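Finlay Leckie
Thread on the Esau books, reading order and text variants. I finished the last one in November and want the notes somewhere other than a notebook.

1/ There are 7 Esau novels. The jackets call them a sequence. In practice the first 3 share a plot and the rest share a lead character and a port city, Talpur, with the dates moved to suit.

2/ Publication order and internal order disagree in one place. The Drester Account came out fourth but takes place before the second book. Esau still has his commission in it, and his section chief, dead by the end of book two, signs the orders.

3/ Read it fourth anyway. The ending depends on recognizing a name from book three. Read in story order, the last chapter is a man reading a list.

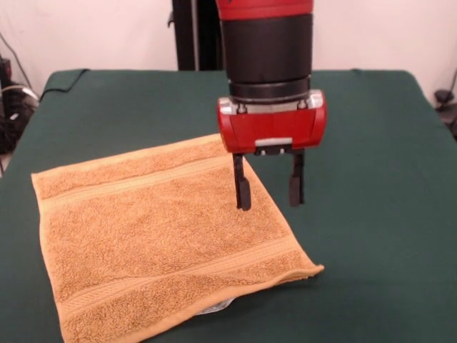 Red arm, tan towel, green cloth.

4/ Text variants. The Vestorier paperbacks are the ones most people will find. They were reset from the first hardcovers, with two exceptions: book two drops the prologue, and book five prints the revised ending without saying so.

5/ The dropped prologue is 2 pages. It gives the name of the ship. Without it, the conversation in the customs shed reads as small talk, and the later search of the hold comes from nowhere.

6/ To check a copy of book five, go to page 73. If the harbor pilot is named, you have the revised text. In the original he is only "the pilot" until the trial. 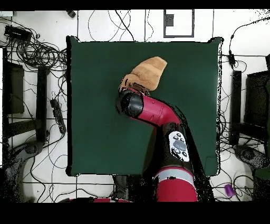 Style and structure

7/ Chapters are short and nearly all open on a time of day. From book four on, the times stop being reliable. Esau logs a meeting at 6 p.m. that another character places before lunch. I took the first of these for a typo. By the third I was keeping a table.

8/ The table shows that every wrong time belongs to a chapter in which Esau reports to someone. The chapters where he is alone check out against the tides, which are given in full and are consistent across the book.

9/ Dialogue carries most of the plot. Action scenes run a page at most. The warehouse fire in book six gets one paragraph, followed by eleven pages of insurance interviews, and the interviews are the better reading.

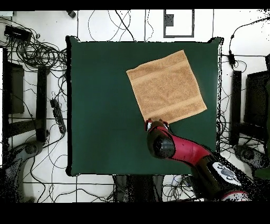 10/ The search scene in book three is the one I would hand to a new reader. Esau goes through a hotel room in Talpur and every object is logged by position: drawer, sill, chair, bed. The clue is a towel, and the method is close to what you would write for the one in the photo: tan-orange, spread nearly flat, lying at an angle to the table, one corner pointing toward the back. Esau notes the angle and moves on. The explanation arrives ninety pages later in a single clause.

11/ Weakest is book seven. The villain's plan needs two customs offices to make the same clerical error in the same week, and the text admits as much in a footnote.

12/ Suggested order: publication order throughout, with the hardcover of book two if you can get it. For book five either text works, but the original ending fits better with the opening of book six, where Esau still has the key.

13/ Next is the standalone set in the same shipping office. It has no Esau, but one of the clerks from book three is in it under her married name. Will add to this thread when done.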